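양팔 로봇 도입 예산 수립 절차

작성: Aled Prosser | 07/12/2019

본 절차는 Warkbridge 조리 보조 셀의 장비 구매안을 기준으로 한다. 금액 단위는 만 원이며 부가세는 별도다.

1. 작업 목록을 먼저 확정한다. 도마 위 식재료 취급, 접시 이동, 바구니 적재처럼 동작 단위로 적는다. 품목명만 적으면 손의 사양을 정할 수 없다.

2. 손과 팔의 견적을 분리해서 받는다. Petrauskas 견적은 일괄 972, Zavamum 견적은 937이다. 후자는 손목 어댑터가 빠져 있으므로 그대로 비교하지 않는다.

3. 실물 발주 전에 시뮬레이션으로 작업대 배치를 검토한다. 양손의 작업 영역과 물체 간격을 확인하고, 손가락이 물체를 가리는 구간은 카메라 추가 항목으로 넘긴다.

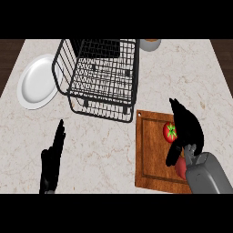

검토 결과는 배치안별로 한 장에 정리한다. 작업대 치수를 바꾸면 팔 길이 옵션도 다시 골라야 하므로 가구 발주는 이 단계 이후로 미룬다.

4. 소모품을 별도 항목으로 잡는다. 손가락 패드, 케이블, 관절 커버가 해당한다. 예비 손가락은 네 개를 기본 수량으로 한다.

5. 예비비는 장비가의 15%로 둔다. 설치비와 교육비는 예비비에 넣지 않는다.

6. 납기를 역산한다. Sturnulby 시험장은 9월 입고분부터 검수 양식이 바뀌었으니 구매 요청서에 새 양식을 첨부한다. 검수 담당은 Úna Keane이다.

최종 수정: 작성일과 같음
공유 4 · 댓글 15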